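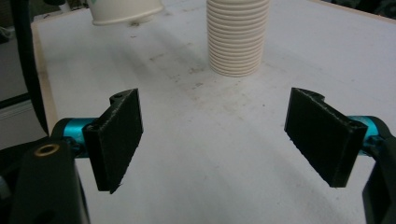

3.2 The cup table

Of all the places people set out drinks in the Falonport study, the cup table turned out to be the one we grew fondest of, and we hope the reader will forgive us for lingering over it a little. It is a plain white table, scuffed and smudged in the way a table gets when it is used every day, and a stack of cups is usually the first thing a person reaches for there. Hajar Bouazza, who kept our field notes through May, wrote down 137 visits to it, and in nearly all of them the cups were picked up before anything was said.

We were interested in the stack as a small piece of shared furniture. People who would never straighten a chair will straighten a stack of cups, and several of those we spoke to had firm views on how high it ought to go before a second one is begun.

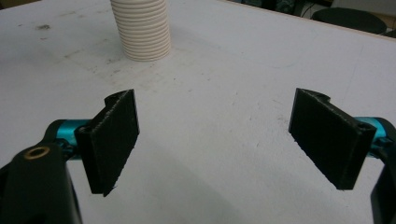 Figure 4. White tabletop with a tall, ribbed upright form, coded in our notes as a stack.

Once a cup has left the stack it becomes a different sort of object, and this is where the printing on it begins to matter (rather more than we had expected, we admit!). Senyo Ackah and Amerley Acheampong asked visitors to talk about their cups, and the pattern came up again and again, often with real affection. Flowers were remembered well, and lettering was mostly remembered by its color. A cup turned mouth down also carries its writing upside down, and some visitors told us they would turn one over just to read it.

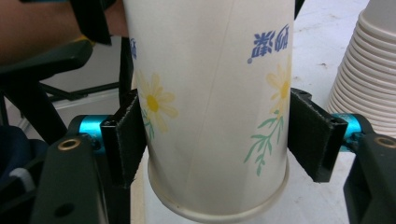 Figure 5. Paper cup held mouth down, with yellow flowers, a green leafy stem and blue Chinese characters.

We return to these remarks in Section 6, where they are set beside the interviews from Bovham.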